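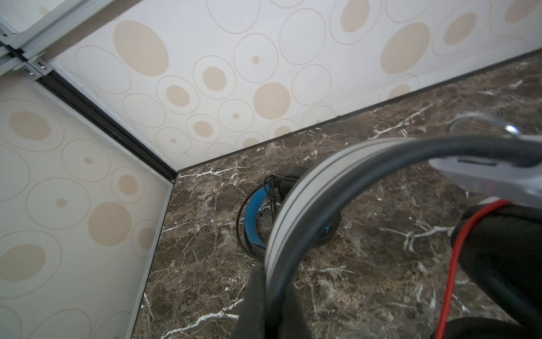 How often should shared over-ear headsets be cleaned?
Wipe the ear cushions and headband after every user, and give the whole headset a fuller cleaning once a week while it is in regular circulation.

Caring for Shared Headsets: Procedure for Listening Rooms and Loan Desks
Issued by the Hiltasach Learning Center, Equipment Services
Last revised September 21, 2025

Scope
This procedure applies to all over-ear headsets lent from the front desk or kept in the listening rooms on the second floor. It covers cleaning, inspection, pairing, and storage. Earbuds and other in-ear models are not lent by the Center and are not covered. Staff who look after headsets in the language classrooms may follow the same steps but should record their work in the classroom log.

What you will need
Two soft, lint-free cloths
Mild dish soap and lukewarm water
Alcohol wipes labeled as safe for plastics
A dry, soft-bristled brush
Cotton swabs
A clean towel to work on
Replacement cushions in the correct size

Do not use bleach, window cleaner, or furniture polish. Do not spray any liquid directly onto a headset.

Wiping down between users
1. Turn the headset off and unplug any cable.
2. Wipe the outer surface of each ear cushion with an alcohol wipe. If the cushions are fabric, use a cloth dampened with soapy water and wrung out well.
3. Wipe the inside of the headband, where it rests on the hair.
4. If there is a microphone arm, wipe it from the joint to the tip.
5. Leave the headset on the towel, cushions facing up, until it is dry to the touch.

A headset that is still damp must not be lent. If a borrower is waiting, offer another one from the cabinet.

Weekly cleaning
1. Lay the towel on a flat surface and set out one headset at a time. Parts from similar models are easily mixed up.
2. Remove the ear cushions if the model allows it. Most twist or pull free from the rim. Cushions that are glued in place should be cleaned where they are.
3. Brush dust away from the speaker covers with the ear cups facing down, so that loose particles fall clear.
4. Clean the folds of the cushions with a cloth dampened in soapy water. Go over them again with plain water to remove the soap, then blot with the dry cloth.
5. Run a cotton swab along the adjustment sliders and around the hinges. Hair and skin oil collect in both places and make the band stiff.
6. Wipe the cable from the plug upward. Keep moisture away from the charging port and the audio jack.
7. Let all parts air dry before refitting the cushions. Hair dryers and radiators must not be used.

Inspection
Check each headset before it goes back on the shelf. Look for cracked hinges, flaking cushion covers, bent plugs, and bare wire near the strain relief. Play the test track and listen to each side separately. A headset that fails any of these checks should be tagged and placed in the repair bin with a short note describing the fault. Please write the fault itself, such as "left side silent when cable moves." A note reading "broken" will be returned to the desk.

Worn cushions are replaced at the Center's expense. Requests go to Lizeth Chambi in Equipment Services, with the inventory number from the sticker inside the band.

Pairing wireless models
Clear the previous borrower's device from the headset before it is lent again. The steps differ by model and are given on the card kept with each charger. After clearing, switch the headset off and confirm on restart that it does not reconnect.

Storage
Hang headsets by the band or set them down with the cups flat. Nothing should be stacked on top of them. Coil cables in a loose loop and secure them with a fabric tie; cables are not to be wound around the band. Wireless models that will be out of use over a break should be left partly charged and switched off.

Lost property
Personal headsets handed in at the desk are not to be added to the loan stock. Label them with the date and location and take them to Room 13. Questions about unclaimed items should be directed to Corrado Orlandini, extension 2315.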